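The Clardale trees came down in April, before the birds had settled, and by the end of the month you could hear the highway from Lempi Jääskeläinen's kitchen.

She had lived beside the wood for most of her life. Her father had helped plant it, 1,326 ash and larch on a strip the road department had no use for. The ash were sick now. The letter from Hoarau, the contractor, said the worst would be cut and new trees put in by fall.

She walked out after breakfast to look at the stumps. A man in an orange vest was hammering in a stake.

"Is the path closed?" she asked.

"Only this end. You can get in by the culvert."

"What are you planting?"

"Oak and hazel. Some wild cherry." He checked a sheet. "Two hundred to start with."

"That's not many."

"No, ma'am. They need room." 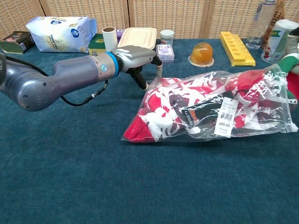 She went around by the culvert. The ground was torn up where the trucks had turned, and the old bench was gone. Past that the larches were still standing, and under them the noise dropped a little. She found the row her father had let her plant when she was six. Two of the trees were left. One had a blue dot painted on the bark.

She went back to the man and asked what blue meant.

"Blue stays," he said.

"The one next to it has no dot."

He looked at the sheet again, then took a can out of his truck and followed her to the culvert.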